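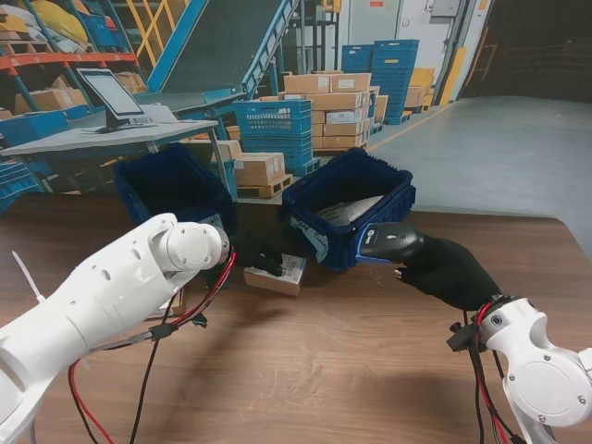 Chapter 7
Hiring for Skill: Who Gets Through the Door?

Think back to the last job ad you read. Did it ask for a "recent graduate"? Did it want ten years of experience for work a person could learn in a month? Small phrases like these decide who applies long before anyone sits down for an interview, and once you start spotting them you will see them everywhere!

In this chapter we look at how employers choose people, and how the choice can be made fairer and smarter at the same time. It is one of my favorite parts of the course, partly because you can try the ideas out right away on any job ad you like.

We begin with Daron, a mail-order firm with 2583 employees. In August the firm had 100 openings in its packing and returns departments, and the old hiring form was scaring good people away. It asked for every school attended, every job held and the reason for leaving each one. Parents coming back to work after years at home took one look and gave up. Eglė Butkienė, the new head of hiring, cut the form to two pages and added a short work trial, paid at the normal hourly rate. Applicants sorted a batch of returns, checked the labels and wrote a note to a customer.

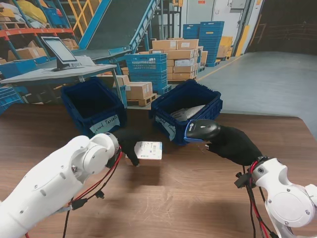 Figure 7.1 A parcel with a shipping label, held above a table, and a handheld barcode scanner.

What would you put in a work trial for a job you know well? Keep your answer handy, as we will come back to it in Section 7.2, where we compare trials with interviews and written tests. (Interviews come off worse than most managers expect, and the reasons are fascinating.)

Later sections follow Brevalance, a home care provider that dropped its degree rule, and Vuka, a bakery chain that hires whole teams together.

Key terms
work trial, job analysis, screening, structured interview, indirect bias

Before you read
Find two ads for the same kind of job. Underline each thing the employer asks for, then mark those a new hire could learn in the first week.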